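Teaching by hand: news from the bedroom tasks

Work on the household demonstrations picked up again in August, after the move out of the Raltthorpe building, and we now have enough to report. The aim has not changed since the last issue. A person shows the robot how to do an ordinary job in an ordinary room, either by guiding the fingers directly or by driving them from the remote station, and the recordings are used to train the controller. The bedroom set covers picking up soft things, putting them on a bed or a shelf, and taking them back again.

We have recorded 1388 demonstrations so far. Of these, 1090 passed the first check and have gone into the training set. Most of the rest were dropped for dull reasons: a late start, a lost connection, an operator who stopped halfway and began again. We keep the dropped ones on the Rácz server, as a few may be useful later for teaching the controller what a poor grasp looks like. 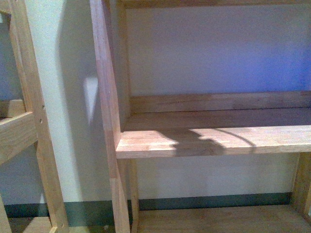

Remote operators find shelves harder than beds, and the judging of depth is the main trouble. When you guide the fingers by hand you can lean over and look. At the station you have only the camera views, and you have to work out from those how far the front edge of a board is from the back. Strong light makes it worse. On bare pale wood like this, the front board goes nearly white where the light strikes it, and a dark curved shadow across it can be taken for a thing lying on the shelf. Two operators asked for the brightness to be turned down on the station screens, and that has been done. New operators should also spend their first session moving about in front of the shelves without picking anything up. It is slow going, but the later recordings are better for it.

The bed tasks have gone more smoothly. Soft toys and cushions forgive a clumsy grip, and a mattress is a wide target. The difficulty there is patterned bedding, which upsets the part of the software that picks an object out from what is behind it. We had been using plain covers for most sessions and the controller had learned to expect them. Pernum, who supply the vision software, asked for more variety, so busy prints are now part of the regular plan – the busier the better.

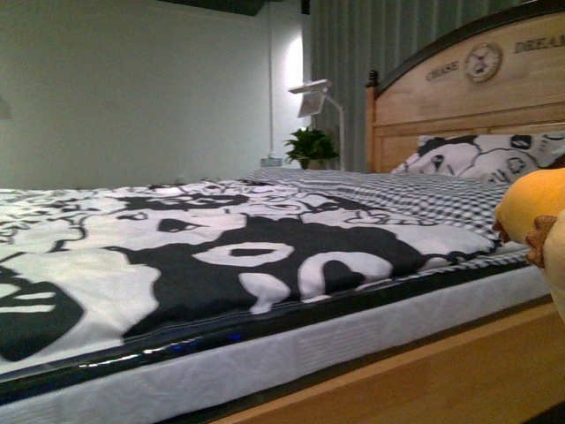
Two robotic fingers holding a soft yellow item beside the bed, with the cartoon-print duvet in place.

Of the patterned-bedding recordings, 213 were made by remote control and 196 by hand guiding. We wanted the two groups to be close in size so that they could be compared fairly. The hand-guided ones are smoother and shorter. The remote ones contain more small corrections, and the operators tend to pause just before closing the fingers. It is too early to say which kind trains the better controller. Our guess is that a mixture will do best, but the comparison runs are still in the queue and we would sooner wait for them.

One point for anyone operating from the station: please do not squeeze. Soft objects give very little feedback through the hand controls and the habit is to keep closing until something is felt. Close until the object stops shifting, wait, then lift. If it slips, let it slip and carry on with a second attempt in the same recording. Slips followed by a good recovery are wanted – they should not be deleted.

Shelf placing comes next. The open compartment and the board below it will be treated as separate targets, each with its own set of starting positions. Operators should bring the object in level and well clear of the uprights before letting go.
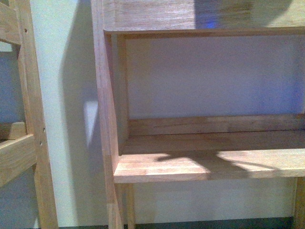
The shelf compartment, open to the wall at the back apart from a low rail.

The Virnisier team will be lending us a second pair of hand controls for the shelf sessions, so two people can be trained on the same day. The controls are slightly stiffer than ours and will need setting up again for each operator. Please allow for this when you book, and write the number of the pair you used in the session notes.

Booking for the shelf sessions opens on 25/10/2021. Anyone who has finished the bed tasks can sign up, for either method, and those who have only done hand guiding so far are asked to try at least one session at the station.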